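How I set out a two-arm table before a recording run

I've been looking after the bimanual cells at Uston for a while now, and most of the questions I get are about the same thing: what are the rules for getting the table ready? So I've written mine down. They're house rules more than anything official, but Jytte Vestergaard and I have both worked by them since August and our bad runs have dropped off nicely.
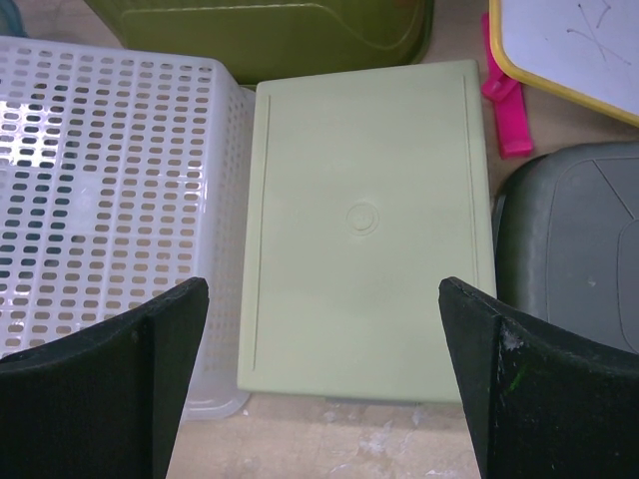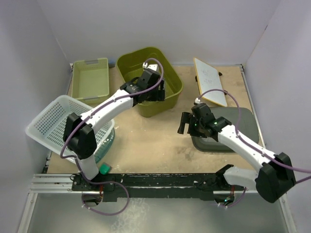
Tubs, baskets and trays on the table, with the wrist view first and the whole cell second.

Start with the power-up check. Both arms home, both grippers open and close fully, 2 cycles each. If one hesitates, stop and log it (Windalden sheet, first tab).

Next, cables. Move each arm by hand to its far corner and watch the loop the whole way. You want enough slack to reach, but it mustn't snag on a rim or drop into a tub. I do this every single time, even when I'm in a rush!

Then the fingers. Have a proper look at the pads for scuffs and chips. A bit of wear is fine, but I swap them at 945 grasps or when an edge starts to catch, whichever comes first.

Now place your objects. My rule is 30 mm between anything you mean to pick and its neighbour, unless clutter is the point of the task, in which case write "clutter" in the notes so Kevin Arango doesn't come and ask you about it. Flat things like lids are the tricky ones, so check in the wrist view that the fingers are open wider than the lid before you go down.

Keep hands out once the arms are live. If something needs nudging, pause both arms, even if only one is near it. Yes, both.

Last of all, save the layout under the run number. Ours go up to 17 per batch, then it's back to the power-up check and round again.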